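Who Puts the Books Back?

Somebody has to put the books back on the shelf. At Girkdale, a book sorting center, it used to be Akinyi Mabula, 208 times on a busy day. She says her knees remember most of them.

Now a pair of robot arms is learning the job. They practice on a small yellow bookshelf with a handful of books. 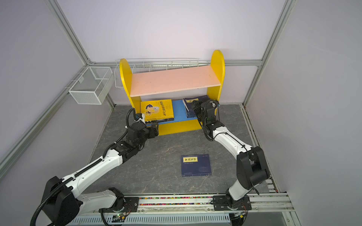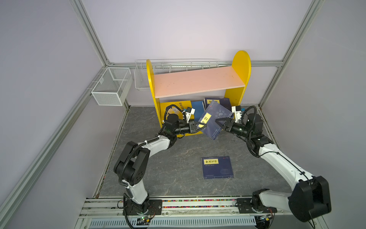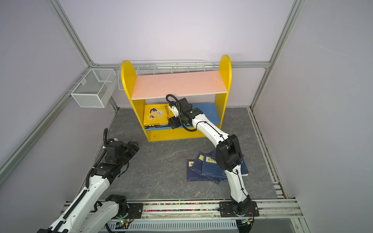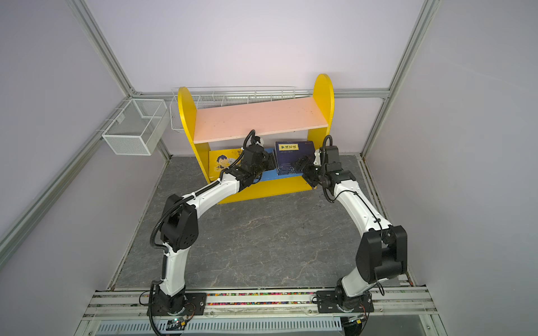

Two arms, one yellow shelf, and dark blue books to tidy.

Girkdale, 16 Apr 2019

A robot doesn't know what a book is. It has to be taught where to hold one and how hard to squeeze – things you learned as a baby, mostly by chewing.

So is Akinyi out of work? No. She helps train the arms and decides which books go where. Her coworker Norbert Michalík moved to the repair desk and now spends his days with glue. He misses the walking. He does not miss the bottom shelf.

Some jobs do change when machines arrive, and people may have to learn new ones. Akinyi took a class that lasted 29 days. The robots got no homework at all.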